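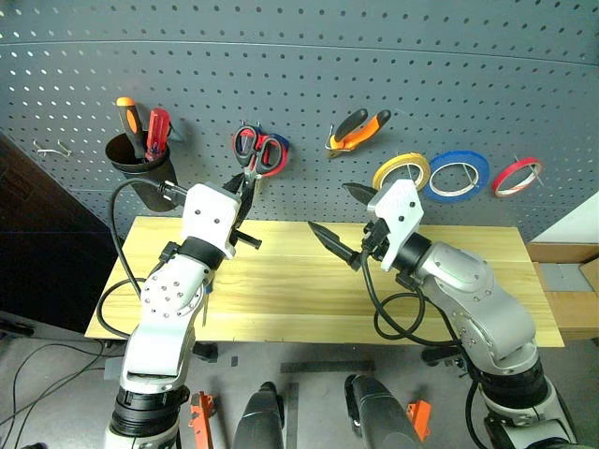
Page 1 of 9

**Monday, May 28, 2018**

Bench thread. Both arms are bolted down and powered, so I'm posting where the build stands before I change anything else.

---

**2/9**
The pegboard is the test. Scissors, pliers, screwdrivers in a cup, three rolls of tape on wire hooks. The arms should take a tool off the wall and lay it on the table. Putting it back is a later problem.

---

**3/9**
Scissors first. The left arm gets them. I wanted to start with the tape, but Naheed Ghumman pointed out that a roll has to slide straight out along its hook, and my wrist control isn't good enough for that yet.

---

**4/9**
Tabletop is pine. Cost me $40 secondhand and an afternoon of sanding. It flexed when both arms moved at once, so there's a brace under it now.

---

**5/9**
Control software is Turkari, the April build. The newer one drops the left gripper after a few minutes and I don't have time to chase it. If you run two arms on it, stay on April.

---

**6/9**
Power: one 700 watt supply for the pair. I tried two small ones and got resets whenever both elbows lifted together.

---

**7/9**
Cable slack is still the weak spot. The loops by the grippers need to be long enough for a full wrist turn and short enough to stay off the hooks. I added 35 cm on the left. Right side is next.

---

**8/9**
Kausar Baloch asked about the fingers. Printed, black, pointed at the tip. The blunt ones I made before couldn't get in behind a handle. Files are in the Verketti folder, same place as the brackets.

---

**9/9**
Log from last night ended at line 1073 with a joint limit error on the left shoulder. I'm moving the home position back a little and running the scissors again after dinner. Will post the numbers in this thread.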